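Himus Publishes First Chore Report: Machines Still Mostly Need Help With the Laundry

TROMDALE, January – Himus, which tests household and light-industrial automation for buyers who would like to know before they pay, today released its first Chore Report. The report puts one question to the machines on the market: can they do the boring jobs yet? The short answer is "some of them, slowly, if you tidy up first."

Over six months at its Tromdale test rooms, Himus set 15 chores for systems from several suppliers. Every chore was picked because a bored teenager can do it while looking at a phone. They included wiping a counter, restocking a shelf, sorting small parts into bins, emptying a dryer and matching socks.

Shop-floor work came out ahead. Bin sorting and shelf restocking were finished without human help in most attempts, provided the boxes were where the machine had been told they would be. Moving one box a hand's width to the left was enough to bring two of the systems to a long and thoughtful stop.

The home was harder. Counters got wiped, although crumbs were often relocated to the floor, where they became a different chore. The dryer was emptied in almost 400 separate attempts across all systems, and 143 of those ended with every item in the basket. The report counts a sock left in the drum as a failure. Several suppliers asked for this rule to be relaxed. It was not.

"We were told at the start that laundry was close to solved," Himus said in a statement. "We would like to meet the laundry."

Soft things remain the sticking point. A mug keeps its shape while a machine makes up its mind. A sock folds, bunches and clings to its neighbors, and it looks different every time it lands. Hand-held grippers, used by people to show machines how a grab should go, are now a common way of teaching this kind of work, and the report gives them a chapter of their own.
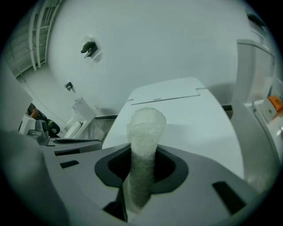 Suppliers who trained on more varied laundry did better than those who trained on one neat pile, a finding that will surprise few parents. None came close to the Himus office staff, who were timed as a baseline and have asked that their own folding not be graded.

The Votholm workshop, which supplied the shelving and bins for the trials, will host a second round on packing and unpacking. A separate study of kitchen cleanup, named Somogyi, begins in the spring. It involves gravy.

The Chore Report is available free of charge from Himus on request. Print copies can be collected from the Tromdale front desk, where a person will hand you one.

ENDS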